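SORTING TABLE – MONTHLY SAFETY CHECK, WITH COMMENTS
Site: Somboon returns room
Form 447, August 2023
Checked by: Chalerm Pongsiri

Marks: OK / Fix / Watch

1. Table top clean, no sharp edges
OK. I passed my hand along the front side. No chips.

2. Bins in the agreed order (blue, red, white)
OK. The order was changed in the spring and I still see people look for red on the left. Please do not move them back. 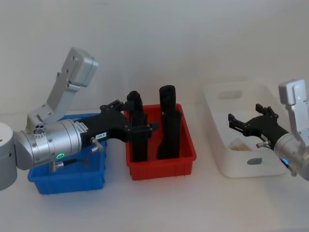
3. Rims and corners of bins without cracks
Watch. The white one has a thin line under the rim, on the side you do not see when you stand at the table. I put a pencil mark at the end of the line. If it is longer next month we ask Kuvier for a new bin.

4. Tall items stand upright and do not lean on the rim
OK on the day. Tall items go in red only. They must stand on the flat bottom, with the heavy end down.

5. Small light items go in blue
OK. Please put them in one by one and do not throw. In the old trays from Henis they jumped out over the edge and we found them under the shelf. 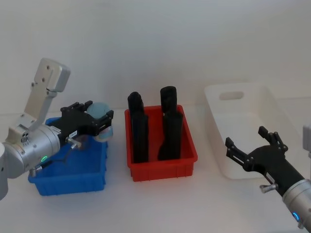 Item 5: light-blue piece held over the blue bin, four black items upright in the red.

6. Weight of full bin
OK. The heaviest bin this month was 46 pounds on the floor scale. Two persons lift it, also when one person feels strong.

7. Walking space behind the table free
Fix. A stack of flat cartons was standing there, over knee high. I moved it myself, but the place for cartons is beside the door – this is the second time I write it.

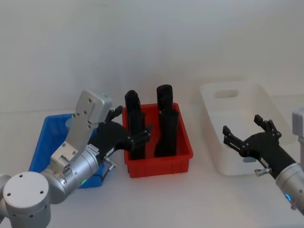
Form 447 – Page 2

8. Labels on shelves can be read
Fix. Shelf label 1591 is faded. The new one is printed and lies in my drawer.

9. Light above the table
OK. No flicker. The switch cover has one loose screw, I tightened it.

10. Cleaning of bins
Watch. Last wash is signed, but the date is missing. Use the mild Futa soap and a soft cloth. Let the bins dry upside down before they go back on the table.

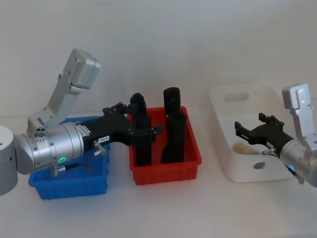 Can I put one bin inside another to save space during the shift?
Only when both are empty and off the table. A bin with items in it always stands alone, flat on its own bottom.

11. Open points from last check
The rubber mat is replaced. The first aid box is still without small plasters – ordered, not yet arrived.

Next check: same form, please bring the pencil.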